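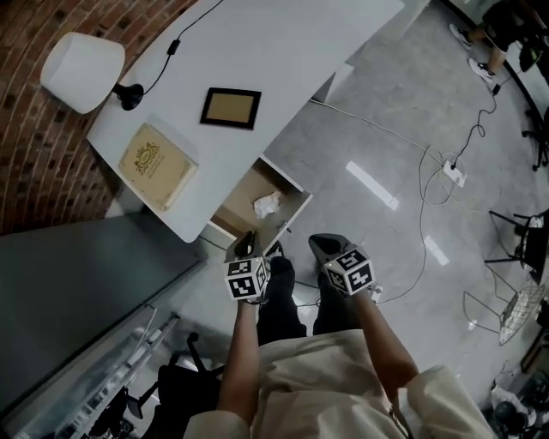 Gramirley's reply to my last thread was short: why buy two more pairs of handheld grippers when you could put that money toward one real arm? Fair question, and I've been chewing on it since breakfast, so let's do the equipment budget in public again.

1/ Quick recap for new folks. We teach robots to do desk chores. Open a drawer, take out the crumpled paper, close the drawer. People do the chores first with grippers in their hands, and the recordings become training data. My job is the shopping list (best job in the building, I will fight you).

2/ So, Gramirley's point. An arm is what we need in the end, yes! But an arm sits in one spot and needs a mount, a fence, a controller and somebody to babysit it. A pair of handhelds goes anywhere a person can stand. For drawers, that wins for me this year.

3/ The numbers. I have 4,000 dollars left for this round. The quote from Warnthorpe for two pairs, with spare fingers and the marker cubes, came in at 3,247. I read it three times looking for the missing line and the shipping is really in there. I was so happy I walked a lap of the parking lot.

4/ Zanetti quoted too. Nicer grip, lovely trigger feel, and I would love to own one someday. But one pair eats nearly the whole budget, and the spare fingers are a separate order with a long wait. We go through fingers like pencils.

5/ Marker cubes! Please budget for extras. The printed faces get scuffed on drawer edges all day long, and a scuffed face is a tracking headache. I'm putting in 100 dollars for reprints and I already suspect it's low.

6/ Somebody asked what the desk setup costs. Very little. A desk with a drawer that opens nicely, a lamp, a picture frame, a fat book. Thrift stores are full of this stuff. I like things with real clutter on top, so the robot doesn't grow up thinking every desk is bare.

7/ What I forgot last year: cables. Power strips, longer cords, cord covers for the floor. I had a line for "misc" and it was gone by March. This time power gets its own line, and so does storage for the recordings – drives fill up way faster than you'd guess.

8/ Speaking of which, we're at 1,211 usable drawer recordings so far. I'd like to double that before we even talk about renting an arm. Teken will rent by the month, with setup included, and that's the plan for October if the data looks good. Renting first means we find out what we hate about it before we own it.

9/ A question back to you all: does anyone buy a service plan on handhelds? Warnthorpe offers one. I lean no, because the parts that wear out are the cheap ones and we can swap them ourselves with a screwdriver. But I've been wrong about service plans before (the label printer, we don't discuss the label printer).

10/ Also, if you're planning your own list, have the people who'll hold the thing try it for a full afternoon. Weight on paper means very little. Our first pair felt great for ten minutes and then everybody's wrists started filing complaints. I now ask every vendor for a loaner, and both of these said yes right away.

11/ Gramirley, you've talked me into one thing, by the way. I'm adding a line for an arm fund and whatever is left from this round goes into it. It's a small start! But it has a name and its own row in the spreadsheet, and I colored it green.

12/ Order goes in tomorrow morning unless one of you spots something awful in the quote. Next thread is drives and backups, send me your favorites.

Home Explore Notifications Lists Profile

We use cookies to keep you signed in and to remember your settings. Accept all Manage choices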